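Wastidmont Technical Program
Automation Products, Unit 7: Hand-Held Gripper Kits
Handout, April

The Flistell kit from Zaler is sold as a hand-held gripper with its own wide-angle camera, for recording manual handling work that is later used to train an arm. List price is 2067 dollars. The tool weighs 600 grams without the cable. Read the Sheehan data sheet before the lab; its terms are used below without definition.

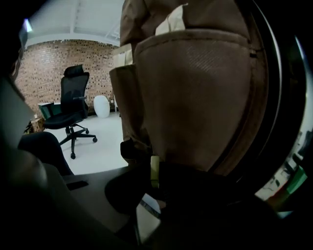

Soft goods are the hardest class in the Flistell acceptance set. A rigid carton gives the same outline on every pass, while a bag changes shape under the fingers and the outline has to be found again. Grip position matters more than grip force. With the black finger against the base of a brown fabric bag, the material bunches into a fold at the bottom, and a large bag can fill most of the view. Stitched seams are better reference features than the bag's outer edge.

Zaler quotes 304 recorded passes per battery charge. Our bench unit reached 156 with the display on. Repeat the test with the display off and enter both values in Table 2.

For the lab report:
State finger type and opening width.
Note each pass in which the rim of the housing hides part of the load.
Compare purchase price with the monthly service plan over two years. Leave out training costs.

Reading: Sheehan data sheet, sections 3 and 4.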